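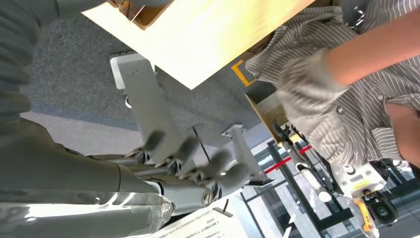

December 31, 2023
Card sorter, right arm. Arm let go of position mid-run again. Writing it up now before I forget the order of things.

Run on the Kılıçarslan table, organizer with the six cards, Pekevex hand. Task was the usual one, pick from slot, lift, hold, put back. First 12 cycles clean. Then on the approach to the right column the wrist sagged, fingers stayed curled, no error on screen. Controller still said READY. Operator was seated across the table with the laptop, hand well clear, saw the sag before the software did and called it. I hit the stop. Arm held after that, brakes are fine.

So two problems really:
1. wrist drops under load with no fault raised
2. someone sitting on the far side had to be the fault detector

Number 2 bothers me more. Distance to the hand was OK today but only because everybody was behaving. If it had been mid-reset with fingers in the organizer we'd be writing a different report.

Log pulled right after. Wrist pitch current climbs for the last 3 cycles, then goes flat. Flat as in the same value repeated, not zero. 75 identical samples in a row. Looks like the driver keeps publishing the last good reading when the joint bus drops out, and the Gedus watchdog only checks that messages ARRIVE, doesn't care if they are stale. Which explains READY.

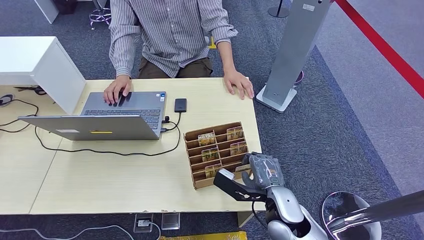
Second try after power cycle, speed down to a quarter, operator kept both hands on their side of the table. Got 16 cycles, no sag, then stopped it myself. Means nothing, at low speed the cable hardly flexes.

Cable is my main suspect. Wiggled the wrist connector with motors off and comms up, bus dropped twice. Did it again with the strain relief pinched and could not get it to drop. Nesrin Öztürkmen changed that connector in September after the last one cracked, same part, same routing, so probably the same failure coming back. Not her fault, the bend there is just too tight when the hand is curled over somthing low like the organizer.

Tried also:
– swapped the USB lead on the laptop, no change
– hand firmware reloaded, no change
– moved organizer a bit closer to the arm base so the wrist isn't so bent. Fewer drops on the wiggle test but not none

Watchdog: asked Firdevs Kahraman for a check on timestamp instead of arrival. She says easy, the control loop is 1000 Hz so even a handful of repeats should be enough to trip. Want it to cut to brakes, not "hold last command". Holding last command is what got us the sag I think. Not proven.

Until both are in:
Right arm tagged out at full speed. Quarter speed only, and nobody resets cards unless the stop is pressed and they have looked at it. Not just heard the click. Last week's Zilus notes say the same but they were for the left arm and people read it as left arm only.

To do
new connector + longer service loop (me, first thing after the holiday)
stale data check, Firdevs
repeat wiggle test on the left arm, same conector on that one
save today's log somewhere that isn't the laptop desktop

Powered down, arm parked, stop left in. Key is in the drawer.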